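28th September, Van Dusen room, late afternoon

Kettle is on, the others have gone down to the loading door to argue about a delivery, and I want to get this written before it all goes fuzzy. Celeste asked me at lunch whether I would let the Dakus arms tidy my own living room, with my own things in it, and I said yes much too quickly and have been taking it back in my head ever since.

Where we are, for anyone reading who was away last week. The tidying set is at 1000 demonstrations, all done by people with the hand-held grippers, and 833 of them are usable after Celeste's pass through the recordings. Most of what she threw out was my fault or close to it. I turn my wrists in when I reach for something far off, and then the marker boards tip away and the tracking loses the hand for a moment, and a moment is enough to spoil the run. She has been very kind about it. I have stuck a strip of tape on the floor where my left foot should go, and it does help, though I feel like I'm learning to bowl.

So, the chores themselves. I think the short version is that light things with one sensible place to hold them are going well, and I'm really pleased with that! Cups, a folded cloth, the remote control, the little bottles. The arms pick those up and put them down more or less the way we do, only slower, and if you nudge the cup six inches to one side they go and find it. In February they would have closed on the air where the cup used to be and carried that carefully over to the shelf. I laughed then, but I was worried too, and I'm not worried about cups any more.

Desk telephones are another matter, and I have spent more of my week on them than I meant to. You would think a boxy thing with flat sides would be the easiest object in the house. Push in from the left, push in from the right, lift, done. But the handset only sits in its cradle, so any tilt at all and you are lifting two objects that have stopped agreeing with each other. And a person wiping down a table doesn't really lift a phone anyway (watch somebody do it at home, it's quite funny once you look for it). They shove it with the side of the hand, wipe, and shove it back. We have been teaching a nice tidy lift that I'm not sure anyone on earth uses.

I tried nine lifts and then switched to slides for the rest of the session. Notes on the slides, mostly for Celeste:

- Both fingertips low on the body, well under the keypad. Higher up and the phone wants to tip.
- Start with the side that has the handset. If I come in on the keypad side first, the phone skates toward my other hand and I end up chasing it.
- A glossy table is almost too helpful. I'd like to repeat this on something with a bit of drag, the old oilcloth maybe.
- Stop before letting go. I keep opening the fingers while the thing is still moving, and the policy will learn that from me if I'm not careful.

The Cundine people rang this morning (on a mobile, before anybody makes the joke) and want to know if we could say something about their packing bench as well. I told them what I'd tell anyone. Putting one kind of box into one kind of tray has been possible for years and they don't need us for it. What they have in mind is the end of the shift, when the bench is covered in tape ends and pens and somebody's sandwich, and a person clears it in a couple of minutes without once thinking about it. That is the same problem as the living room, and I don't believe it's ready. I'd trust the arms with the pens. I would not trust them to decide about the sandwich.

Which brings me round to Celeste's question again. If I could be in the room, with a cup of tea, and the arms only had to clear a table of things they'd met before, then yes, I would have them in the house tomorrow. I would be slower to leave them to it and go out. My mother's house in Getton is the one I always picture, because every flat surface in it has something on it that is breakable or has a cord, and usually the cord goes behind something else. Over 200 of our runs have a cord or a cable somewhere near the hands, and I still couldn't tell you whether the arms have learned to be careful of them or have merely been lucky.

Something else I keep noticing is how much a person does with the rest of the body. I lean right over to reach the far edge, I shift a foot, I look down past my elbow to see what I'm about to knock. None of that goes into the gripper track. The arms will be bolted to one spot and will have to make up for it some other way, and I'd like us to talk about that properly before we record any more far-edge objects. 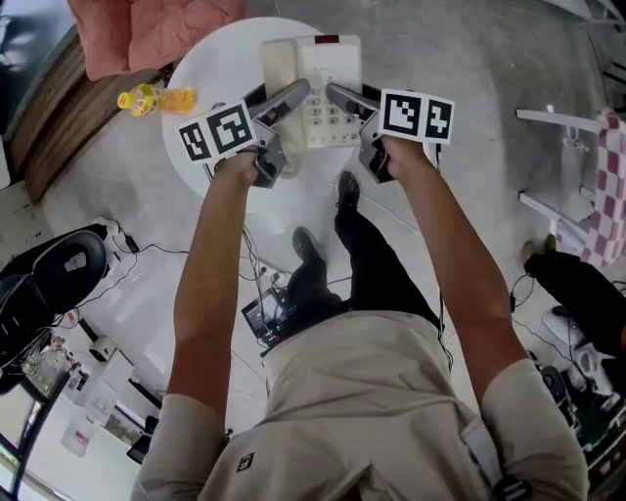 For tomorrow, then: slides first while I'm fresh, phone started at the far edge and then nearer in, and a proper pause before every release. Celeste will sit in and call out when my wrists go. Oilcloth is in the tall cupboard, behind the fans.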